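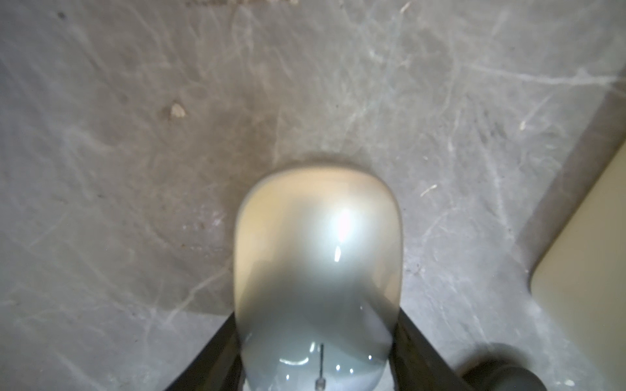

Leave the House Alone for a Year

Last updated: Feb 27, 2022
300 shares | 3 comments

I bought my place in Nevavgate in May with a folder full of plans. All 612 square feet of it were going to be white by the end of summer, with new floors and those skinny kitchen handles everyone had that year. I'd even put down a deposit at Alance for the cabinets! Then my budget fell apart (the roof, don't ask) and I had to sit in the house as it was for nine months, and I'm so glad I did.

The first thing I learned was where I like to be. I'd planned a big reading corner by the front window, and I never once sat there. The bus stops right outside and the whole bus looks in. Where I end up every night is the back step, or the kitchen floor with my back against the oven door, eating toast.
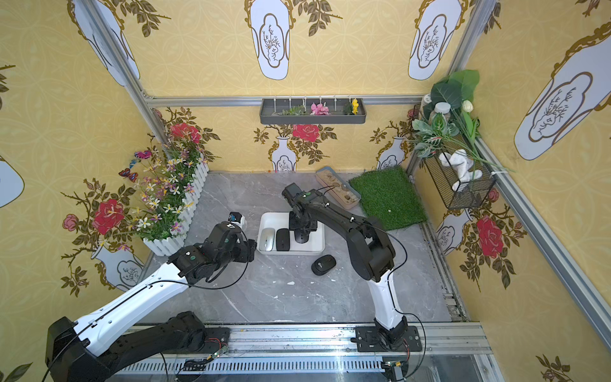

Color was the next thing to change. My plan said white, white and more white, and by the middle of winter I was so hungry for something cheerful that I was wearing orange socks to bed. I started saving pictures of rooms with a bit of nerve. A yellow patterned wallpaper like the one in the photo would have scared me silly a year ago, and now I'd happily put it in the hall, all the way up the stairs. The hall gets no sun after lunch and I'm only ever in there for a minute, so a loud wall can't wear me out.

I did do one proper job. The pantry shelves were sagging, and a little shop called Guvivska cut me new ones for less than I'd spent on paint samples. I got the measurements wrong on the bottom one – it still sticks out past the door frame, and I've bruised the same hip on it more times than I'd like to say.

And then there are the worn bits. I had 2,000 dollars set aside to replace the counter, the hearth and the back step, every one of them scuffed by years of people I'll never meet. The counter has a pale patch where somebody must have chopped onions for decades. I chop mine there too now. The money went on a decent mattress.
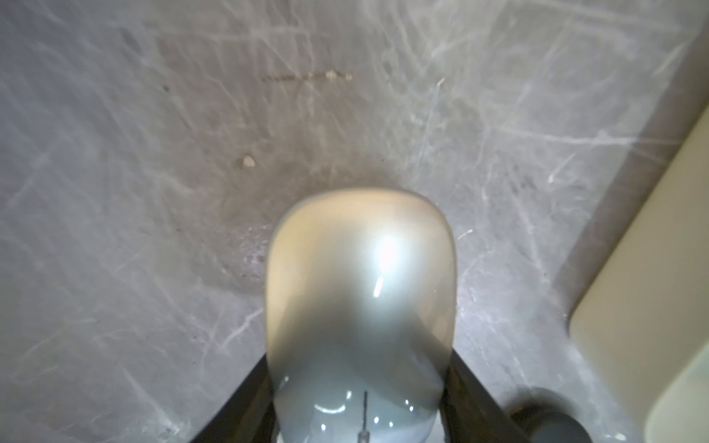 Fine pale scratches across a gray surface.

I still have the folder. The cabinet deposit came back minus a fee, and I spent it on dinner at Lục, two nights running, same noodles both times.

COMMENTS (3)

We waited two years on our kitchen and ended up moving the sink to the other wall. So much better!

Fine if you live alone. Try it with three kids and one bathroom.

Do the hall! I papered mine in green and people stop to look at it.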